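How to judge whether a robot can do your small chores yet

Every few months somebody tells me the tidying-up jobs are sorted. A robot will load the dishwasher, restock the shelf, put the little things back in the little holes. I work at Graden, a small packing and supply shop, and I've heard this pitch often enough to have a routine for it. You can use the same one at home.

Step 1. Pick a dull chore

Skip the folding of shirts and the pouring of coffee, which are chosen because they look good. Ask for a job you'd give a new starter on a Wednesday afternoon. Mine is small plastic pieces and racks full of holes. It needs decent aim and a light touch, and a bored teenager can do it while talking.

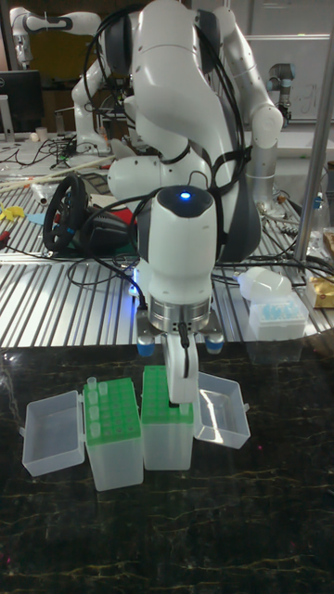
Step 2. Look at what's been done for the machine

Are the lids already open? Are the boxes sitting neatly side by side? Fair enough for a first go, but somebody has to do that part, and on my floor it would be me. Write down every bit of setting up and add it to the robot's time. Giorgia Martinelli, my old supervisor, called this the honest clock.

Step 3. Ask for a full run

One good pick proves very little. I ask for 400 pieces with no one stepping in, and I've yet to be given it. The best offer so far was 13. 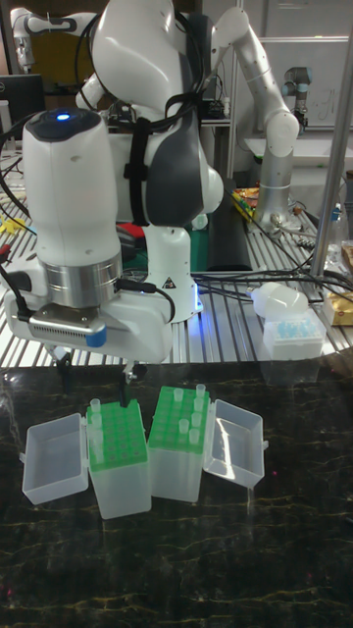
Clear plastic in a clear box is hard on cameras, so don't let anyone swap in bright coloured parts halfway through. Keep the same pieces you use every day, scuffs and all. Then shift one box a few centimetres and ask for the job again. If that means a phone call and a laptop, count the phone call too.

Step 4. Time a person

Do the chore yourself at a normal pace, then compare. I'd happily accept a slow machine if I could walk away from it. So far I can't, and I'm keeping my chequebook in the drawer.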